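Cahier d'atelier, lundi, 9 h 40
Objet : achat des pinces, suite (et, j'espère, presque fin)

Reçu ce matin le devis révisé de Livton. 1 193 € HT la pince parallèle, doigts compris, port en sus. C'est nettement mieux que leur première offre, et surtout le câble est enfin dans le prix ! On en prend 2, une par poste, et je garde de quoi commander un jeu de doigts de rechange. Rinalden n'a toujours pas répondu sur le délai. Je relance demain, mais je ne vais pas les attendre toute la semaine.

Avant de signer quoi que ce soit, je continue la simulation. Je suis vraiment contente de l'avoir montée avant l'achat : en deux jours on a déjà écarté la pince Pellegrini, dont le corps est trop large pour entrer dans nos bacs, alors que sur la fiche technique tout avait l'air de passer. Il aurait fallu la renvoyer, payer le retour, perdre du temps sur la ligne budgétaire... Là, ça nous a coûté une soirée de modélisation.

Ce qui tourne en ce moment : vue rapprochée entre les deux doigts noirs, plateau en bois clair, rien dans la prise. Le veinage du bois sort très bien (on voit même un nœud près du doigt gauche), le mur derrière reste flou. Pour les questions de dégagement, ça me suffit largement.

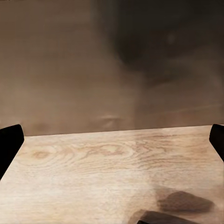
Catinca Lazăr trouve qu'on va trop vite sur la quantité. Selon elle, il vaut mieux acheter une seule pince maintenant, la faire travailler un mois sur les vraies pièces, et garder l'argent de la seconde pour la caméra ou pour des doigts sur mesure. Elle ajoute qu'une simulation dit si ça rentre, mais pas si ça glisse, et que le frottement réglé à la main dans notre modèle ne vaut pas grand-chose tant qu'on ne l'a pas recalé.

Elle a raison pour le frottement, je le note en gros. Pour la quantité j'hésite encore. Livton tient son prix unitaire à partir de 2 pièces, à l'unité on repasse au tarif catalogue. Et si les deux postes ont la même pince, on partage le code, les doigts, les fixations, tout ! J'ai proposé un compromis : commande de deux, livraison échelonnée, la seconde annulable. Livton doit me dire si c'est possible.

Reste la bride d'adaptation. Flaltarov en fait une qui correspond à notre entraxe, mais leur plan n'indique pas l'épaisseur. Demandé par mail à 11 h. Si elle est trop épaisse on perd de la course en hauteur au-dessus du plateau, et là il faudra refaire les trajectoires d'approche. Sinon je la dessine et on l'usine ici, j'ai de l'alu de côté.

À faire avant la commande :
- refaire les prises en simulation avec la longueur de doigt du devis révisé (j'étais restée sur l'ancienne)
- essayer plusieurs valeurs de frottement, noter à partir de laquelle la pièce s'échappe
- demander à Livton la tension d'alimentation et le courant de pointe, la fiche se contredit entre la page de garde et le tableau
- vérifier que l'alim du poste 2 encaisse
- voir si le port peut passer sur la ligne « consommables »

14 h 15. Flaltarov a répondu, avec le plan coté complet. L'épaisseur passe, de justesse mais elle passe ! J'intègre la bride au modèle cet après-midi et je relance les approches avec.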